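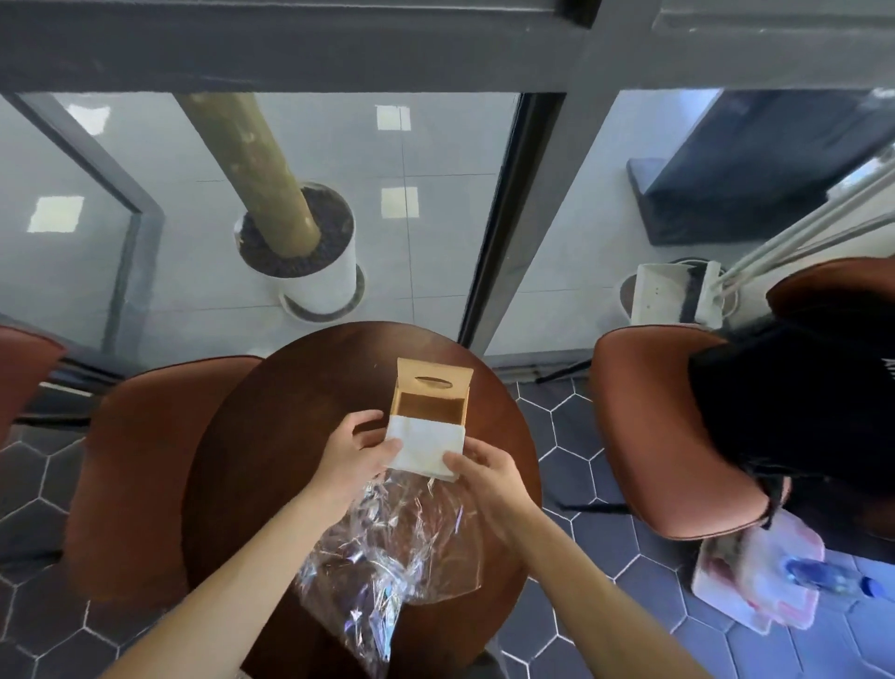 Lidton's cafe on the ground floor of the Sidham building will start sorting its table packaging on 2020-10-01. The change covers the tissue boxes, which Damix supplies in packs of 13. Each one is a small kraft-paper box in a white paper sleeve, and the clear plastic wrap that ends up crumpled on the table has been going out with everything else. Staff will now put the wrap in one bag and the sleeves and cardboard in another.

Ánh Lại, who manages the cafe, said a two-week trial in September filled 3 large bags with plastic alone. "We go through over 500 boxes a year," she said. "The cardboard is easy to recycle once you get the wrap off it."

Flattened cardboard will be collected by Vũ, the firm that already takes the cafe's cartons.
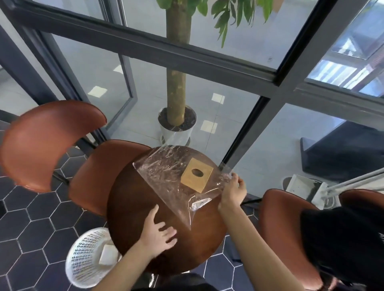 ## What customers should do

Leave empty boxes on the table. Wrap and sleeves can be handed in at the counter, where there are 2 marked bins. Opening hours stay the same.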